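Regripping the handhelds, and a cable that keeps pulling out

The pair of handheld grippers at station 10 came back from Reredgate in April with new jaw pads and the same complaint as before: the right unit loses its encoder signal when the operator reaches across the table. I spent an evening on it and am writing the procedure down, mostly so I can find it next time.

Start with the jaw travel. With the handle released, the controller should report 1485 counts fully open. The left unit did. The right one read 1462 on a good squeeze-and-release and drifted lower after a few cycles. The return spring was fine. One bracket screw had backed out half a turn and the housing was shifting on the handle, which moves the zero. I cleaned the threads, put in a drop of medium threadlocker and left it overnight.

The dropouts were a separate fault. The cable leaves the base of the handle and runs back along the forearm, and every long reach loads the connector before it loads anything else. Zelska, who made the cables, specify a minimum free length of 340 mm between the connector and the first tie point. Ours was well short of that, having been retied by someone in a hurry (me). I moved the tie up the sleeve to 395 mm and there is now enough slack to turn the wrist both ways.
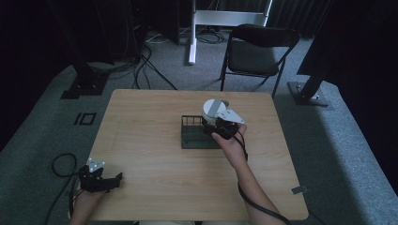 For the check I use a wire basket, grasped by the rim at one end, lifted, turned and set down again. Thin bars are a good test because a pad that is seated crooked will slip on them long before it slips on a box. Do it with the right hand, then the left, then both. Log the jaw position throughout and look for flat spots in the trace, which are dropouts, and steps, which are mechanical.

The log from the right unit had 462 samples and no flat spots. There is one small step near the end that I can't explain. The Hashmi firmware filters the encoder by default, and I had left that on, so the step may be larger than it looks. I'll repeat the run with the filter off.

Still to do: spare pads from Brarel, and a proper strain relief on the left handle before it develops the same problem.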